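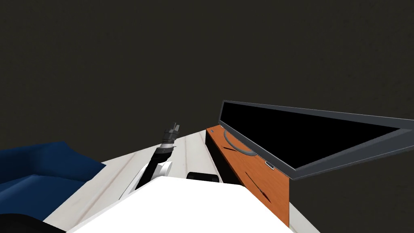
Search notebook Go

Onden sim, living room layout, March

Resumed collection for the Pruno policy after the asset reload. Target is 1181 episodes; 409 are on disk. Head view only, no wrist streams. Backdrop left dark, screen texture left black.

Episodes now cap at 400 steps. Replay of the old set under the new cap still to do.
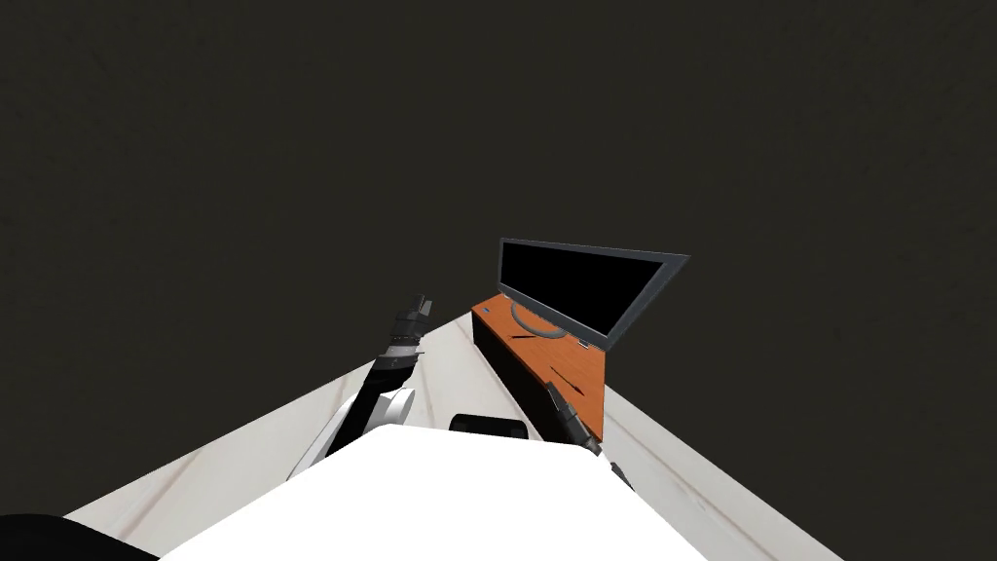 Open items

- Exposure on the white torso panel is too high. Try a lower key light.
- Re-export seed 991.
- Send Caron the split file.

Last updated: March, 4:40 pm

Wosico lab notes | Contact | Back to top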